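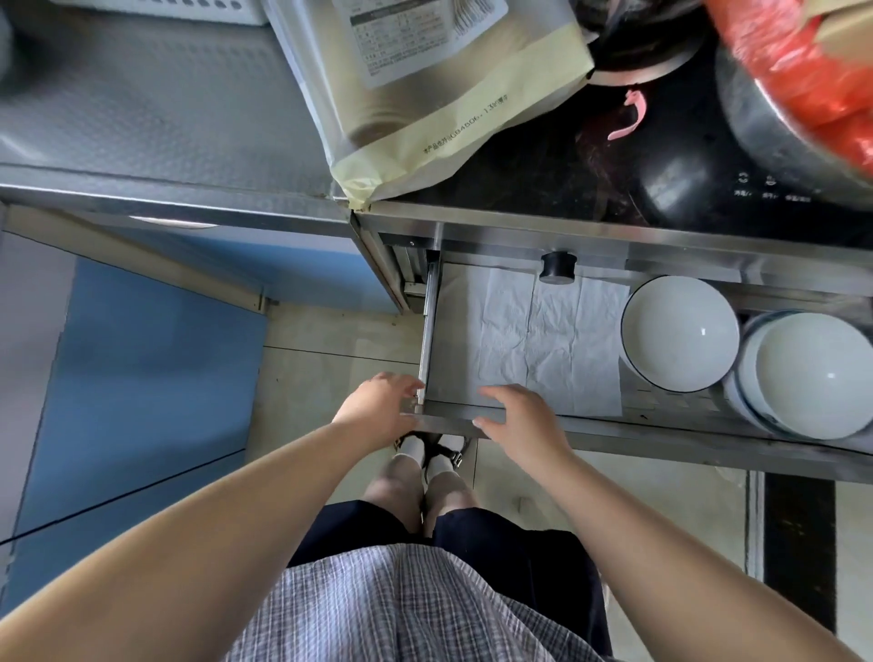 Home | Contents | Chapters | Glossary | Instructor Notes

Peace and Security Studies > Part Two > Field Missions

April
By Inger Kjærgaard and Villads Norðdahl

Chapter 6
Who Pays, Who Commands: How Countries Lend Soldiers to a Mission

An international mission has no army of its own. When one is approved, its planners have to ask governments for people, vehicles and equipment, and each government decides what to send and on what terms. This chapter looks at the agreements that make those loans possible. It covers the written terms, the chain of command, and the way costs are paid back.

We will follow one case through the chapter. Astbridge is a river town on a disputed border. After a ceasefire there, both sides agreed to let foreign monitors watch the two bridges and the road between them. The mission needed 265 people. Four countries offered troops, and the largest group came as a single infantry company with its own cooks, medics and drivers. The rest were mostly staff officers and monitors who arrived alone or in pairs.

The difference between these two kinds of contribution matters. A formed unit arrives with its own officers and keeps its own habits. It eats, sleeps and works together, and it usually takes its daily orders in its own language. An individual monitor has none of this. Monitors at Astbridge lived in mixed teams and shared rented houses in town. They had to agree on everything from patrol times to whose turn it was to cook.
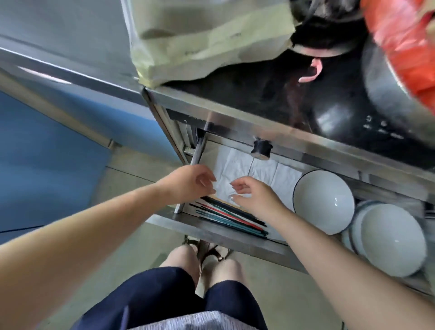 Chopsticks in an open kitchen drawer.

Before any of these people traveled, the sending governments signed a memorandum of understanding. A memorandum of this kind is long and mostly dull. It lists how many people will come, what they will bring, who repairs it, and who pays if it is lost. It also says how much notice a government must give before it takes its people home. In the Astbridge case the notice period was 30 days.

Command is harder to put on paper. The mission commander, Leif Steinarsdóttir, had operational control of every soldier in the area. She could tell a unit where to patrol and when. She could not promote, punish or send home a soldier from another country. Those powers stayed with each national government, which worked through a senior officer placed in the mission. If the commander wanted the infantry company moved outside the agreed area, she had to ask.

This arrangement was tested early. A monitoring post at Trindden, upriver from the second bridge, came under fire at night, and the commander ordered a platoon to relieve it. The senior national officer, Nanna Baldursdóttir, held the platoon back until her capital approved the move. Approval took 2 hours. The commander's report called this a refusal of orders. The national report called it normal consultation - and under the memorandum, both readings could be defended.
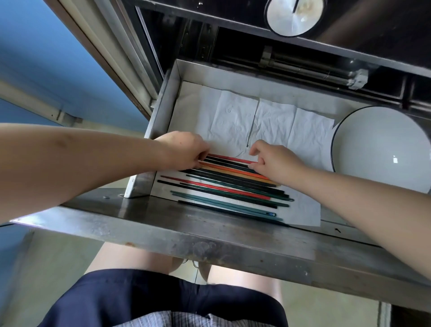 Later sections return to the Trindden delay and to the changes made after it. A revised text gave the commander a free hand for the first 72 hours of any emergency, with reports to the capitals as events allowed. Two of the four governments signed it at once. The others asked for limits on the distance their troops could be moved.

Money was the second source of trouble. Sending governments paid their soldiers as usual and then claimed a fixed monthly rate for each one. Equipment was claimed separately, after inspection. Þórey Kirkegaard, who ran the claims office at Beltow, found that the vehicles listed in the memorandum often did not match those parked in the yard. Section 6.4 reprints part of her inspection notes.

Key terms for this chapter: formed unit, operational control, national caveat, memorandum of understanding, reimbursement rate. Read Section 6.1 with the map of the Astbridge area open beside you.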